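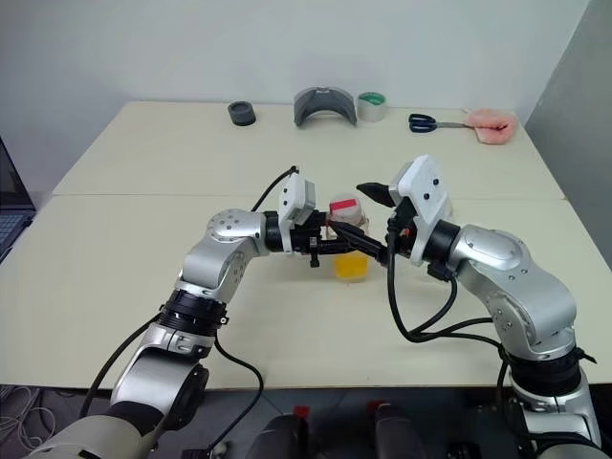
I think we should stop buying drinks in bottles we use only once. When I was a child, my grandmother made lemonade in June and kept every jar she had. Now my street puts out 15 bags of empty bottles each week, and we call this normal. 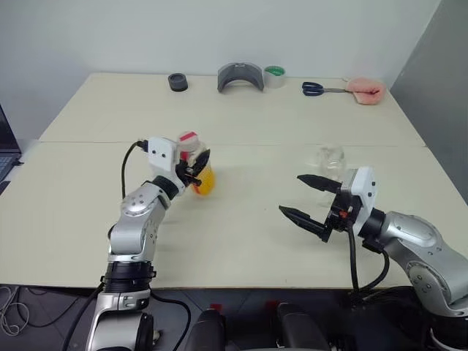 A small yellow cup, tipped to one side.

Some people tell me that washing takes time. It does — I need 11 minutes after dinner. I don't find this a big price.

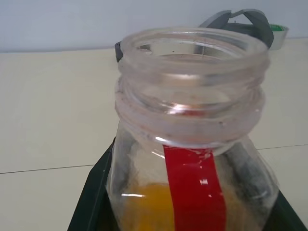
Aurora Arruda wrote to me that shops must change first, and that it is unfair to ask families. I agree with half of it. But shops sell what we carry home, and I can begin tonight.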